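Shopping basket

A shopping basket is a small open container, carried by hand, in which a customer collects goods inside a shop before paying for them. It is used when the purchase is too small for a trolley. The same baskets are also found in homes, school canteens and storerooms, where they serve for carrying bottles, packets and other small things from one room to another.

Form and materials

Most modern baskets are moulded from plastic in one piece, with one or two handles of plastic or metal wire. The sides are usually open, in the form of a grid or of slots. This makes the basket lighter and lets the cashier see what is inside. The walls are a little wider at the top than at the bottom, so that empty baskets can be stacked one in the other. Older baskets were made of wire or willow, and these are still preferred in some bakeries and farm shops.

The colour is normally chosen by the shop. Blue, red, green and grey are common. The Westex basket, which was sold to small grocers, holds 18 litres and was offered in blue only until the maker added a grey model. The later Grollik type has a deeper body and a folding handle.

Use with bottled drinks

Drinks are among the heaviest goods that people carry in a basket. A litre of water weighs one kilogram, and the load rises quickly when several bottles are put together. Tall bottles are often laid on their side, as they can fall over when the basket swings. Bottles with a screw cap tolerate this well if the cap is fully closed.

At home the bottles are taken out on the counter and sorted before they go to the fridge or the cupboard. Water and flavoured drinks may be kept apart, and the basket is left at the side until the last item is out.

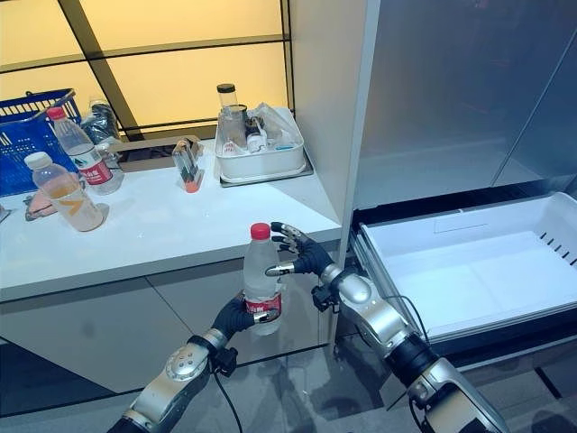 Care and storage

A plastic basket is washed with warm water and a mild soap. Sticky drops from juice collect in the corners of the grid, where a soft brush is more useful than a cloth. Strong sunlight makes many plastics brittle after a few summers, and the handle is usually the first part to crack.

In shops the baskets are stacked near the entrance. Bayu Hutapea, in his handbook for small grocers, advises that a stack should not be higher than 13 baskets – above this, shorter customers have difficulty to lift the top one. He also recommends a second stack in the middle of the store, for customers who came in for one thing and picked up more.

See also

Shopping trolley
Reusable bag
Bottle crate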